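An Evening at the Pinderby Winter Style Benefit

The invitation said "festive but thoughtful," so I wore the green jacket and hoped for the best. By seven the line outside the Mendonça ballroom was already down the stairs, and the coat check had run out of tickets and was working from memory. I got mine back at the end of the night, or one very like it.

The benefit raises money for interview clothes for women going back to work, and this year it drew some 400 guests, most of them in better shoes than mine. Skumen, the downtown boutique, dressed the runway show. There were 153 looks on the program. I will say the pace was brisk, and that I now know more about wide-leg pants than I ever planned to.
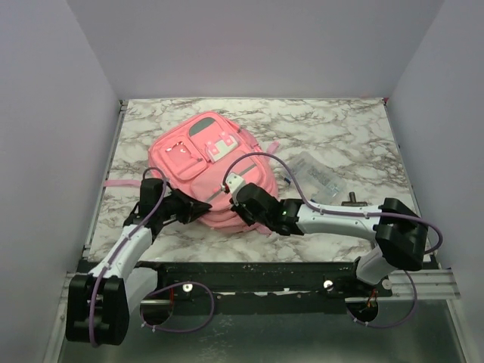 Minttu Huttunen thought the show could have lost a third of the evening gowns and kept every one of the suits, given what the money is for. She said so at our table, and then again, louder, at the dessert station, where she found plenty of agreement.

The style talk came from Szabolcs Sipos, who told us to own one blazer that fits and stop apologizing for the rest. He took eight questions, five of them about scarves. The silent auction was less silent than advertised — two bidders went after the same Hirnix handbag until it closed at $600, and there was a short burst of applause from people who had not bid on anything.

Dinner was chicken. Tickets for next December go on sale in the spring, and the coat check is looking for help.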